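Aler club pictures: the power strip task

Happy new year, all! I finally sat down on 3rd January with a big mug of tea and sorted through the club folder, so this page has something on it at last. We're the Aler robotics club, we meet after lectures, and this year's project is teaching a pair of robot arms to do fiddly household jobs by showing them how with our own hands. The job we keep coming back to is the power strip. Two pictures from the table first, then a long ramble from me about how it's all going. 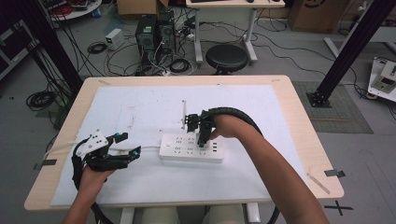
Right-hand gripper down on the strip near the middle sockets, left one open with its blue tips showing.
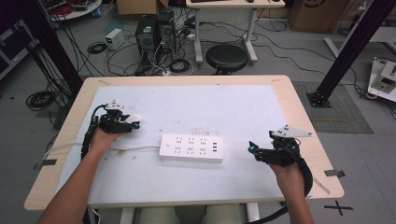 Both grippers over the white board with the strip lying between them, button end to the left and USB ports to the right.

So, the project. We named it Atirik, after a long evening of terrible suggestions (the losing ones are still on the whiteboard and I'm not typing them out). The idea is simple enough to explain to my mum, which I did over Christmas dinner. You hold a gripper in each hand, you do the job the way you'd like a robot to do it, and everything gets recorded. Do that enough times and you've got something to train on. Then the arms have a go, and we all stand round holding our breath.

"Enough times" is the bit that hurts. Our target for the power strip task is 2000 recordings by the end of the spring term, and as I write this we're on 414. I know, I know. In our defence, we lost most of November to a cable fault that only showed up when you turned your right wrist a certain way, and it took us ages to believe it was the cable at all. We blamed the software, then we blamed each other, then we swapped the lead and it all went away.

If you've never used these things, they feel very odd for the first half hour. You want to use your fingers and you can't, so you end up doing everything with your elbows and shoulders. I was hopeless. I kept nudging the strip along the board with the left gripper when I was meant to be holding it still, and it wandered off towards the edge of the table every single time. What helped me was slowing right down and planting the left hand first. Now I can get through a decent run of takes before my forearms complain, and then I swap with someone and go and label things on the computer for a bit.

Labelling, by the way, is where we could really do with more people! Every take gets a start, an end and a plain yes or no for whether it worked. We had a lovely argument about what counts as "worked". My view is that if you had to have a second stab at it, it's still a yes, because a robot that can have a second stab is a useful robot. Others in the club wanted only the clean ones. We've settled on keeping both and tagging them, so we can train on each lot and see which does better. I've got a bar of chocolate riding on it.

The reason for all this is the Mercado contest in August. It's open to student teams, and each team gets a tabletop with a handful of everyday things on it and a list of jobs that they only see on the morning. Last year we went with everything programmed by hand and came nowhere near the final. One box was a little further left than we'd planned for and that was our whole day gone. I still think about that box. This time we'd like the arms to cope when things aren't quite where we left them, so we move the strip a bit between takes and turn it round now and then.

Money, quickly. Vendport have been kind enough to put 1000 pounds towards the travel and spare parts, which means we can stop mending the gripper fingers with whatever's in the drawer. Thank you, Vendport! We also had a good rummage through the department's old kit and came away with a second computer that runs rather hot but does the job.

Next up, once term starts: more takes on the strip, then plugs, then (if I get my way) folding a tea towel. The tea towel has been voted down twice but I'm bringing it up again. We're also going to try two people working side by side at separate tables, if we can get the second set of grippers talking to the recorder.

New members are welcome at any point in the year and you don't need to have built anything before. I hadn't. Come along, have a go with the grippers, get cross with them, have a biscuit. I'll put more pictures up when we've got past the plugs.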